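Catégorie : Espaces et patrimoine | Fil

1/ La Maison Verschueren rouvrira en juin sa salle du rez-de-chaussée aux associations et aux habitants du quartier. Nous présentons dans ce fil l'état du local, les travaux retenus et les conditions d'accueil.

2/ La salle a été occupée pendant plusieurs années par l'atelier de reliure Zedau. Elle est restée ensuite sans affectation, puis a servi ponctuellement à des permanences d'information et à des réunions publiques.

3/ Le programme de réaménagement a été adopté le 14 novembre 2023. Il porte sur le sol, l'alimentation électrique, le mobilier et l'accueil du public. La structure du bâtiment n'est pas concernée.

4/ Le mur de briques apparentes sera conservé en l'état. Le bureau d'études Skikell a examiné les joints et n'a relevé aucun désordre. Un dépoussiérage à sec est prévu - ni peinture, ni vernis, ni enduit.

5/ Il est rappelé aux futurs occupants qu'aucune fixation dans la brique ne sera autorisée. Les panneaux, kakémonos et affiches devront être posés sur des supports autonomes.

6/ Sol : les lames d'aspect bois, dans des tons gris-brun, sont maintenues. Elles supportent bien le passage et s'accordent avec la teinte du mur. Quelques lames seront reprises près de l'entrée par l'entreprise Buvley.

7/ Mobilier : le bureau blanc et le portemanteau en bois restent dans la salle. Le portemanteau conservera sa place contre les briques, à l'écart du passage. La table à nappe rouge demeure affectée à l'accueil.

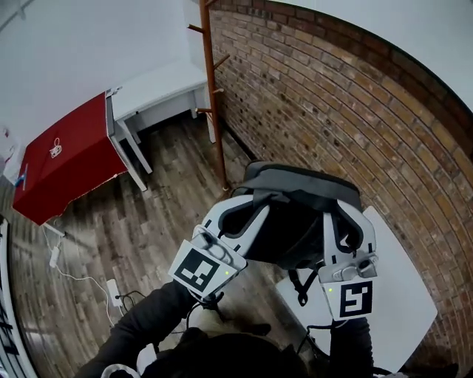 8/ ÉLECTRICITÉ ET CÂBLES

Le point le plus important du programme concerne l'alimentation des postes. Les câbles et la multiprise posés au sol doivent disparaître des zones de circulation avant l'ouverture au public.

9/ Une goulotte sera installée en pied de cloison, avec 2 blocs de prises supplémentaires : l'un du côté de l'accueil, l'autre du côté du bureau. L'intervention est confiée à l'entreprise Buvley.

10/ Dans l'intervalle, les utilisateurs sont priés de débrancher les chargeurs à la fin de chaque séance et de les ranger dans le bureau. Les rallonges personnelles ne sont pas admises.

11/ BUDGET

Le montant total de l'opération s'élève à 1 579 euros, dont 568 euros pour la partie électrique. Le solde couvre la reprise des lames, le nettoyage du mur et le remplacement de petites fournitures.

12/ Aucune participation ne sera demandée aux associations au titre de ces travaux. Les tarifs de mise à disposition restent inchangés pour l'ensemble de la saison.

13/ RÉSERVATIONS

Les demandes se font au moyen du formulaire disponible à l'accueil de la Maison Verschueren. Chaque association peut déposer 2 demandes par trimestre. Les réunions ouvertes à tous sont prioritaires.

14/ Le formulaire doit préciser la nature de l'activité, le nombre de personnes attendues et le matériel apporté. Les dossiers incomplets seront retournés à leur expéditeur.

15/ La salle est rendue dans la disposition où elle a été trouvée : table d'accueil en place, nappe lissée, sol dégagé. Un plan d'implantation sera affiché près de la porte.

16/ Les vêtements et les sacs ne doivent pas être déposés sur le bureau. Le portemanteau est réservé aux intervenants. Pour le public, un vestiaire est ouvert dans le couloir lors des réunions les plus suivies.

17/ Plusieurs usagers nous ont interrogés sur l'acoustique. La question a été transmise à Skikell. Des rideaux épais sont à l'étude, mais ils ne figurent pas dans la présente tranche et feront l'objet d'un examen séparé.

18/ Les associations qui avaient déposé une demande avant l'adoption du programme n'ont pas à la renouveler. Elles recevront une confirmation écrite, accompagnée du règlement intérieur mis à jour.

19/ Le règlement est à retourner signé avant la première séance. Les clés sont remises sur présentation de ce document - aucune remise ne sera effectuée en dehors des heures d'ouverture de l'accueil.

20/ Les questions relatives au chantier peuvent être posées en réponse à ce fil. Pour toute demande concernant un dossier de réservation, nous vous remercions de vous adresser directement à l'accueil.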